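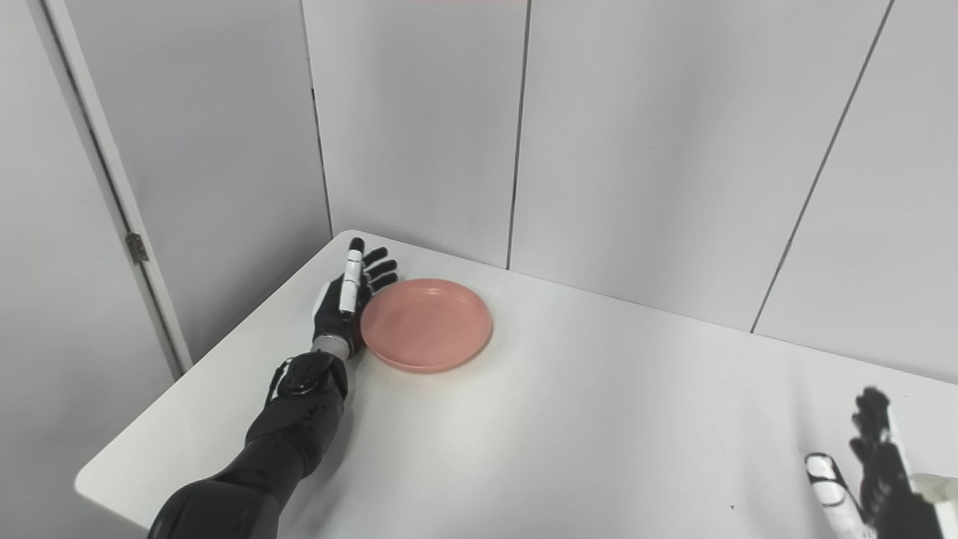 Left hand at the plate rim, Pledden bench.

Projects > Dernen > Progress reports
Filed under: Funded work, Robot software

Apr 10, 2024

Hello again from the software side of Dernen! It's been a busy stretch and mostly a good one, so I'll start with the part I'm pleased about. The two-arm planner now runs end to end on the plate and cabbage task. In the last report I was still planning each arm separately and crossing my fingers that they'd stay out of each other's way (they didn't, much). Skalo, our planner, now works out both arms in one go, and a plan comes back in 300 milliseconds. I can live with that.

The split is simple enough. The left arm looks after the plate, the right arm does the picking and placing, and Skalo keeps a 12 cm bubble between the two forearms unless the task says they may come closer.
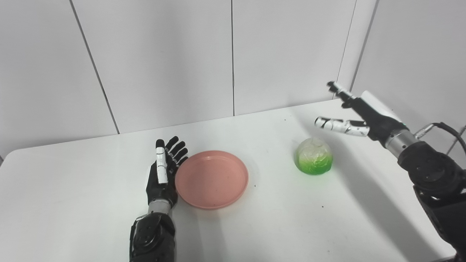 Right hand over the cabbage, left hand beside the plate.

Perception has been the harder half. Weldu, which finds the objects and passes their positions to the planner, is very happy with the pink plate and much less happy with the cabbage. The top of it is so pale that against a white table Weldu kept finding only the green part, then putting the centre too low. I spent ages blaming the camera calibration before I looked at the masks properly. The fix was to fit a whole rounded shape to whatever it finds, and the height error has come down to 2 mm, which the fingers can cope with.

I've also rewritten the start pose check. Both hands have to be up, apart and clear of the objects before Skalo will accept a goal. It's dull code but it has already saved me a few restarts. 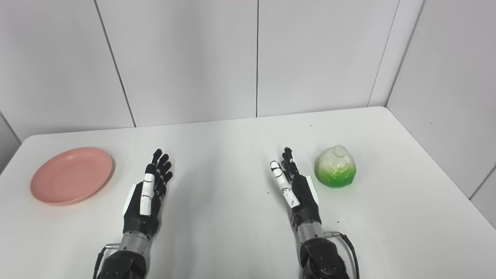

Both hands clear of the plate and the cabbage.

Now the less cheerful bit. Out of 20 full runs on the current build, 2 stopped early, both times with the right arm on its way to the plate. The logs point to the bubble: near the plate the two hands need to be closer than the general rule allows, and the exception was being switched on too late. 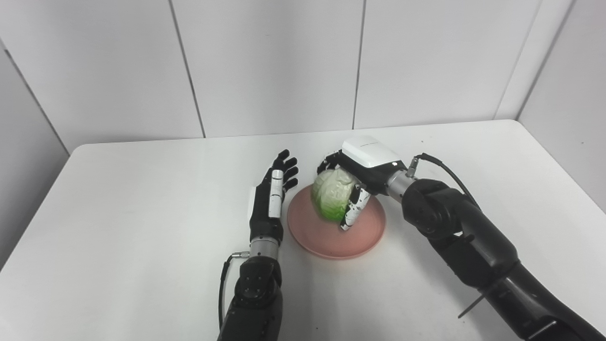

I've moved that switch to the moment the grasp is confirmed, so the planner knows about it before it picks a path. It passes in simulation and I'll repeat the full set on the bench next. The other thing still open is the release height over the plate, a fixed number in a settings file at the moment, and I'd like Weldu to supply it from the rim instead.

Spending is on plan and I'm not asking for any changes. The June milestone (same task, plate and cabbage put down anywhere in reach) still looks fine to me, though I'd be grateful for a quick chat beforehand about what you'd like to see in the demo. I'll send the run logs separately, as they're too big to attach.

Contact the Dernen project | © Pledden 2024 | Back to top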